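Search the forum Search Advanced
3 min read

Two arms on one counter, wrist camera or fixed camera?

stikton_home wrote:
Hello all. I am building a two-arm setup in my kitchen and before I screw anything to the real counter I do it in simulation. The arms are the Stitus kit, the grippers I will print at the Illerero workshop. The task is simple: pick food from a plate and put it in the wooden bowl. My question is the view. I have only one camera in the model now, looking down, and I don't know if it sees enough.

rizzi_bench wrote:
Post a render, otherwise we are guessing. Also tell us the reach. With 900 mm between the bases, mine could not meet in the middle.

stikton_home wrote:
My bases are closer than that, so reach is fine. This is from version 13 of the scene file. Right arm is at the plate, left one you see only by the fingertips, behind the blue thing.

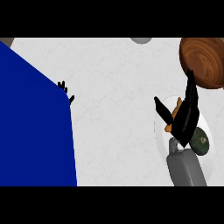

Posted by Fulvio Testa (stikton_home), March 4, 2018

The marble texture is there because my real counter is also light with gray veins, and I wanted to test the colors early. I am not sure about the gripper on the right. It covers part of the orange piece and sits over the green one too, so from this view I cannot judge the grip well.

rizzi_bench wrote:
Then you have your answer. The blue object hides nearly the whole left gripper. Move it, or move the camera. I would put 2 cameras, one on each wrist, and forget the top view.

marta_k wrote:
I don't agree with forgetting it. A wrist camera is good for the last few centimeters but it doesn't tell you where the other arm is. In your render there is a wide free area of counter between the blue object and the plate. Shift the blue object further left and see what you get, before buying cameras.

rizzi_bench wrote:
He can read the other arm from the joint angles. No camera needed for that.

marta_k wrote:
If the calibration is good. On a home build it is good for one week - then somebody leans on the counter.

stikton_home wrote:
Thank you both. I will raise the camera first, the wooden bowl is also not complete in the view and I need its full rim. The wrist mounts I can draw in May when I have the printer again. Does anyone have a bracket file for the Stitus wrist?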